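Sorting arms at Plavbridge: questions from staff

This page is for everyone who works in returns, packing and wash-up at Flomar. It covers the robot arms going into the returns room at Plavbridge. It will be updated as more questions come in, and a paper copy is on the board by the lockers.

What is being brought in?

Two robot arms, supplied and set up by Srour. They will sort clean bowls and cups after the wash and before packing. The first goes on bench 3, the second on bench 4. Benches 1, 2 and 5 stay as they are, with people on them.

Why the returns room and not somewhere else?

It is where we have the biggest backlog and the most wrist and shoulder complaints. On a busy day in term time 800 crates come back from nurseries and school kitchens, and every one has to be emptied, washed, sorted by type and colour and packed again. The sorting is the same short movement for a whole shift.

What will the arm do?

It picks up one piece at a time and puts it where it belongs. Most of what comes to the sorting benches is mixed: cups standing in bowls, bowls inside other bowls, small ones tipped on their side. The arm has to deal with pieces in that state, so that is what it is being taught on.

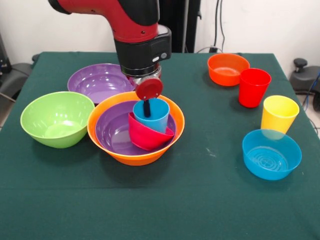
The light blue cup and the nested bowls on the teaching table.

Will anyone lose their job?

No. There are 133 of us at Plavbridge and the company has agreed in writing that there will be no redundancies as a result of this project. The agreement runs for two years from the day the first arm goes live. Agency cover in the summer term is likely to go down. We would sooner say that now than have people work it out from the rota.

What happens to people who sort on benches 3 and 4?

One person will mind both arms on each shift. The others move to packing, to checking for damage, or to the new repairs and relabelling bench. Everyone affected will have a one-to-one meeting before the rota changes, and you can bring a colleague or your union rep. Pay and hours stay the same. If you are on the sorting allowance you keep it wherever you move to.

What does minding the arms involve?

Keeping them fed with clean pieces, taking full stacks away, and sorting out the pieces they can't manage. You will also clear stops. A stop usually means a piece has slipped or has been left somewhere the arm can't reach. The minder presses pause, moves the piece, steps back behind the yellow line and presses resume. There is a short log sheet to fill in for each stop. Please fill it in even when it is the fifth one in an hour, as the settings get changed on the strength of those sheets.

Do I need to be good with computers?

No. The screen has four buttons on it. Training takes half a shift with someone from Srour and then three shifts alongside a trained minder. If you would like longer, ask your team leader and you will get it.

How does the arm learn the job?

By being taken through it a great many times. Each go starts from a slightly different layout, and the person teaching it sets the pieces out again afterwards. The target before the first arm goes live is 800 goes for each type of piece. The small bowls have needed the most patience. The gripper has to get a finger down inside and against the side without pushing the bowl along, and there is often another one right next to it.

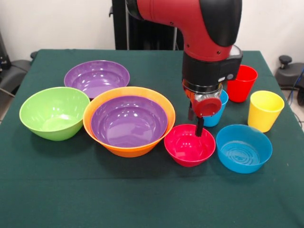
Who is doing the teaching?

People from our own sorting benches, with a Srour engineer in the room. We asked for this. Experienced sorters know which pieces stick together after the wash and which ones roll, and that was not in the paperwork. Teaching is done in paid time, in two-hour slots from 10am, and it counts as normal bench work. There is a sign-up sheet next to the rota. You don't have to be moving to the arms to take part.

Is it faster than a person?

Not yet, and it may never be on nested bowls. On loose cups it is close to our usual bench speed. On a stack it is a good deal slower. A sorter picks up the whole stack, knocks it on the bench and has it apart in a second. The arm takes hold of the top bowl by its rim and works it up bit by bit, and if the one underneath comes too it has to put them both down and try again.

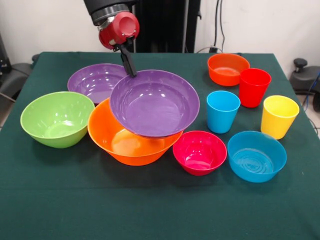 For that reason the plan doesn't count on speed. It counts on the arms running steadily through the late shift, when we have the fewest people and when most of the mis-sorts happen. If they turn out too slow even for that, bench 4 goes back to hand sorting and we keep one arm.

Is it safe to work near?

The arms have been assessed for use without a cage, at reduced speed, and they stop on contact. You still need to stay behind the yellow line while one is moving. Tie back long hair, and no lanyards on benches 3 and 4. The red stop button works for anyone, trained or not. No one will be asked to justify pressing it.

Will it be used to measure how fast I work?

No. The cameras on the arms look at the bench top. The recordings are used for teaching and fault finding, are kept for 30 days, and can't be used in appraisals or disciplinary matters. This is in the same written agreement as the jobs promise. Stop logs carry the bench and the time of day but no names.

What about noise?

It is quieter than the wash line. The gripper makes a click and there is a low hum from the control box. If you wear a hearing aid and find the hum a problem, tell us early - the box can be moved to the other side of the partition.

Is Jidivham getting them too?

Not at the moment. Jidivham handles trays and jugs, and trays are too large for this gripper. The site will look at our results in March and decide then. Staff there have been sent this page.

When does the first arm start?

When it has passed its checks on all the cups and bowls we hire out. It has passed on cups. We will put the start date on the board at least four weeks ahead.

I have a question that isn't here. Who do I ask?

Your team leader, your union rep, or the box in the canteen if you would like to stay anonymous. Answers go on this page and on the board. Questions about your own hours or pay are better raised in your one-to-one.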